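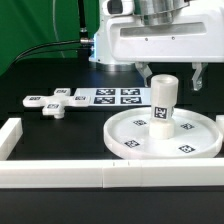
# Club cricket should stop using net run rate as a first tiebreaker

Most amateur leagues copied their table rules from the professional game. Two points for a win, one for a washout, and net run rate to separate teams that finish level. The first two are fine. The third is a poor fit for club cricket, and leagues with short seasons should move it down the list.

Net run rate is runs scored per over minus runs conceded per over, taken across the whole season. A side bowled out early is charged its full allotment of overs. The arithmetic is simple, but it rests on a few conditions: that matches are of equal length, that grounds play more or less alike, and that the scorebook is correct.

None of these holds at club level. Take the league I follow, where Rivard plays on an artificial strip with one very short boundary and Serkden plays on a slow grass square where 130 is a good total. A win by 60 runs at Rivard is an ordinary afternoon. A win by 60 at Serkden means the other side collapsed. The formula gives both the same weight, provided the overs match, and the overs often don't match. Games are cut to fit a late start or a booking that ends at 6 p.m., and the shortened game goes into the same sum as the full ones.

The size of the sample is the larger problem. A professional side may play 14 group matches. Our lower division plays seven. One game in which a strong batting side makes 300 against a team that turned up with nine players can move the season figure by more than all its other results put together. Last August the second promotion place was settled this way. Cloltora and Ko finished level on points. Ko had beaten Cloltora when they met. Cloltora had the better run rate, nearly all of it from one fixture in May against a side that later withdrew from the division.

Cloltora broke no rule, and the league applied its rule correctly. My objection is to the rule.

A better order is available and costs nothing:

1. Points.
2. Results between the tied teams.
3. Number of wins.
4. Net run rate.

Head-to-head has known faults. It fails when the match was rained off, and with three tied teams it can run in a circle. In either case the tie passes to the next line. Most ties at this level are between two teams that did play each other, and a player can check the answer without a spreadsheet.

The usual defense of run rate is that it keeps dead games alive. A side that can't win still has a reason to bat out its overs, and a side chasing a small total has a reason to hurry. I accept that this happens in televised tournaments. In our division I have mostly seen the reverse - a captain keeping his two best bowlers on against a batter of fourteen to protect the second decimal place. The junior player learns little from that, and some don't come back the next week.

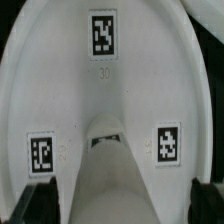 *White basin with square markers on the inner wall.*

There is also the matter of scoring errors. A wrong result is noticed the same evening. An innings entered as 38.4 overs when it was 36.4 is not noticed by anyone, and it changes the rate all the same. I rechecked our division's books over the winter and found 3 such entries. They didn't alter the final order, although one of them halved a gap.

The winter meeting is in November and rule changes need to be sent in by the end of October. The change I propose is one sentence long, moving net run rate from first to third among the tiebreakers. It leaves the formula alone for anyone who still wants to work it out.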